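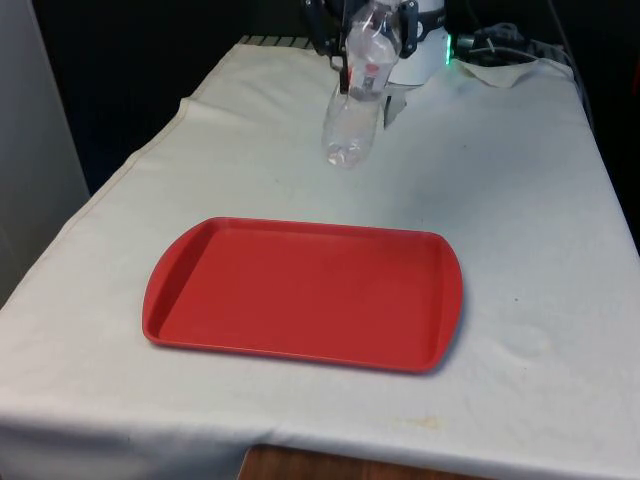
Abb. 1: Transparente Flasche im Greifer, davor das leere rote Tablett.

3 Versuchsaufbau und Durchführung

Gegenstand der Projektarbeit ist die Frage, wie zuverlässig eine aus Demonstrationen gelernte Greifstrategie transparente Objekte auf einem Tablett ablegt. Die Aufgabe ist für einen Einarmroboter mit Zweifingergreifer formuliert. Der Tisch wurde mit hellem Stoff abgedeckt, dessen Falten bewusst nicht geglättet wurden. Als Zielfläche dient ein rotes Kunststofftablett.

Der Datensatz Briltis umfasst 2864 Einzelschritte aus 30 Demonstrationen. Die Betreuung der Aufzeichnung lag bei Nanami Aoki. Startlage und Ausrichtung der Flasche wurden zwischen den Durchläufen variiert; stehende und liegende Flaschen sind gleichermaßen vertreten.

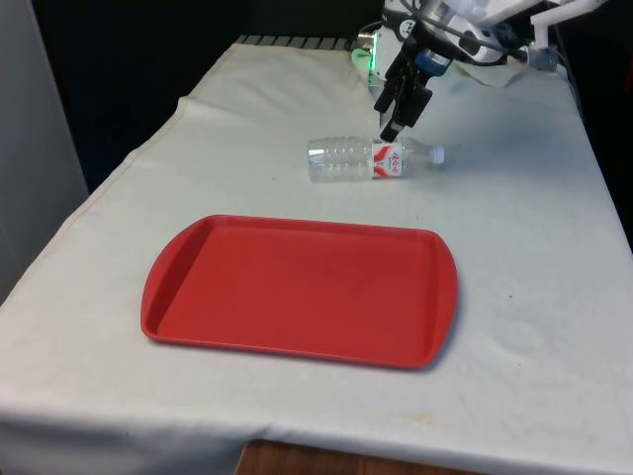

Weshalb wurde auf eine Tiefenkamera verzichtet?
Transparente Kunststoffe liefern in Tiefenbildern lückenhafte Messwerte, sodass die Auswertung ausschließlich auf Farbbildern beruht.

3.1 Auswertung

Verglichen wurden sechs Modellvarianten, die sich in Bildauflösung und Länge der vorhergesagten Aktionsfolge unterscheiden. Ein Durchlauf gilt als erfolgreich, wenn die Flasche vollständig innerhalb des Tablettrandes liegt und der Greifer geöffnet ist. Abbrüche durch die Kraftüberwachung wurden als Fehlversuch gezählt.

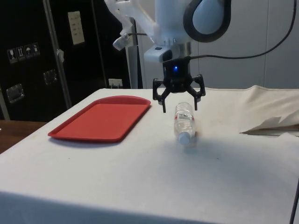
Abb. 2: Geöffneter Greifer über der liegenden Flasche, links das Tablett.

Die häufigste Fehlerursache war ein zu hoch angesetzter Griff bei liegender Flasche. Varianten mit kürzerer Aktionsfolge korrigierten diesen Fehler öfter, benötigten jedoch mehr Zeit je Durchlauf. Die Übertragung auf Objekte aus dem Teilprojekt Rustovlow ist für September vorgesehen.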